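From: Howard Catterall
To: manipulation-methods list
Date: Sunday, December 15, 2019
Subject: Re: Stedano numbers for bin picking

Rosângela Falcão wrote:
> Hi all, Welington and I have put the new Stedano results up.
> Short version: the grasp policy was trained entirely in the
> simulator, 3000 episodes per seed, and it clears the small-part
> task 575 times out of 600 with no tuning at all. Alcides thinks
> we can stop collecting on the real arm until February. Comments
> welcome, especially from the Drakos side.

Rosângela, thanks for sending this along. I've read it twice and I'm still not ready to cancel the real collection, so I'll say why before Alcides gives away the lab time.

My first worry is the word "tuning". Your appendix says the friction value was picked after looking at a November batch. Somebody looked at results and changed a number. That's tuning where I come from, and it ought to be in the main text.

My second is how kind the setup is. I opened one of the rendered episodes to check what the policy has to deal with. The red part is tiny, I'll grant you that, but it's bright red in a dark bin, and it's the only red thing in the room. A plain colour threshold could find it. The shelving, the stool and the tool cabinet are all off the mat, well away from the bin, so I don't see how they count as clutter the way section 2 suggests.
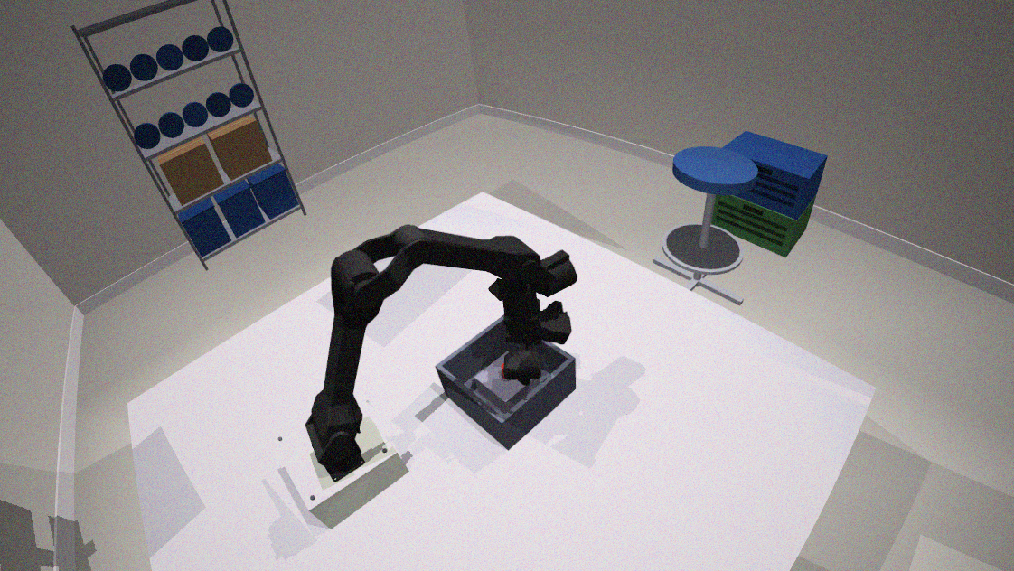

What I'd want to see before agreeing

1. The same test with the part recoloured to a grey close to the flat piece on the bin floor. If the score holds, I'll drop the colour complaint and say so on the list.

2. A dumb baseline. Find the red blob, go down, close the gripper. Jeferson had one working on the Semard rig in an afternoon. If it gets anywhere near your number then the number is telling us about the task and very little about the method.

3. Results by seed. You report one total. With the Kuvano work we had one seed that was hopeless and four that looked great, and the average hid it for months.

4. The 25 misses. Are they spread over the bin or bunched along the walls? The walls are thick and I'd guess the fingers run into them, but that's a guess.

5. Real trials, even a few. Welington mentioned 34 at the meeting and I can't find them anywhere in the write-up. If they went badly, that's the part I most want to read.

I'm not against simulation. It's cheap and it doesn't break fingers -- I've paid for enough of those. But "we can stop collecting" is a big claim to hang on one task and one bin, and I'd sooner argue about it now than in February with nothing on disk.

Can you send the per-seed logs? The link in the write-up gives me a permissions error.

Howard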